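Search recipes, places, stories
Search

Food & Home › Outdoor cooking › Skewers

The patient skewer

In my family we cooked on sticks. My grandmother cut them from the hazel behind the house, and every summer at least one burned through and dropped its supper into the ashes. I was already grown up when I bought my first metal skewers, in a hardware shop in Hirnholm, and I still remember how serious they felt in the hand.

A metal skewer is a simple thing, but it asks for some attention. The point must be sharp, or it will push the food out of shape before it goes in. Soft things are the most difficult. A marshmallow, or anything that behaves like one, wants to turn around the rod and slide towards the end. I thread it slowly, through the middle, and leave a little space before the next piece.

I also keep a tray under my work. At the summer market in Bundano, where I cooked one Thursday in July, I saw cooks thread 200 skewers in a morning, and each of them had a tray close to the hands. A raised edge is useful — small pieces like to roll.

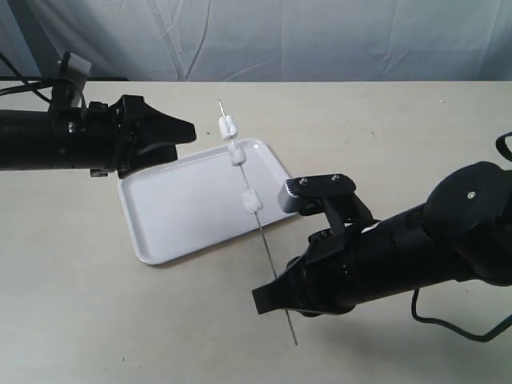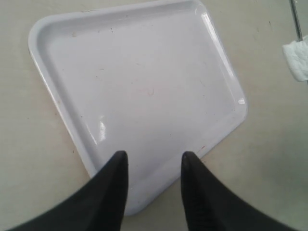
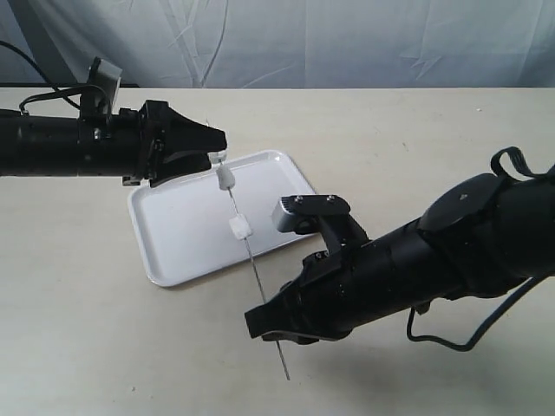
A white tray, a metal skewer and soft white pieces: preparing takes little space.

For cooking, I wait until the flames are gone and the coals are grey. With marshmallows, 90 seconds is often enough if you turn them all the time. Fruit takes longer, and I give pieces of peach 4 minutes on each side. The metal becomes very hot along its whole length, so I hold it with a thick cloth.

Washing is the part that people forget. Burnt sugar is hard as glass when it is cold, so I put the skewers in warm water while we are still eating. Afterwards I dry them well and keep them in a long tin from Flemus, with the points all in the same direction. My daughter prefers a jar by the window, points down, and we have not yet agreed about it.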